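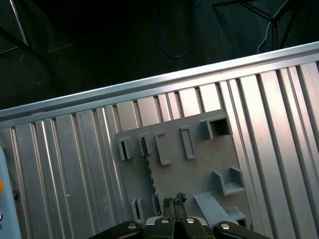

The grey organiser board on the slotted bench

benchmoss wrote:
Finally got a proper board for the small bits! It's a flat grey plastic plate with raised holders in different shapes, so each thing gets its own home and I can stop digging through biscuit tins. I'm so pleased with it. Does anyone else use one on an aluminium slot top? I'd love to know if you fix yours down or leave it free.

tinlid_1098 wrote:
Oh that's lovely. I like the matt finish, my shiny one drives me mad under the lamp. Fix it down! Two bolts in the slots and it never wanders off again.

Parsnip Ridge wrote:
Disagree with tinlid, sorry. The whole joy of a board is picking it up and carrying it to the job. Mine goes from bench to kitchen table and back all Saturday. I've got the Nepia, with shallower holders, and I still hardly ever drop anything.

tinlid_1098 wrote:
Hardly ever! I had more than 100 tiny screws go down the slots in one go. Never again.

Parsnip Ridge wrote:
Ha, fair. I fill my slots with strip though. Sindetti do a soft one that pushes in with your thumb and you can still whip it out when you need a clamp.

oddsocket wrote:
Do you all keep yours at an angle? I've got mine dead square to the edge and I keep reaching across myself. Might turn it tonight and see.

benchmoss wrote:
Angle all the way for me, my hand just lands on the right holder. Try it! And ooh, didn't know about the strip. Does it come in grey?

Parsnip Ridge wrote:
Black or grey, yes. Cut it a touch long or it creeps back from the ends.

fennelandfile wrote:
Can I put in a word for labels? I did the whole of my Unora board with a paint pen and it's brilliant, even my other half puts things back now.

tinlid_1098 wrote:
Labels, no. The shape of the holder is the label!

fennelandfile wrote:
Not when three of them are nearly the same shape it isn't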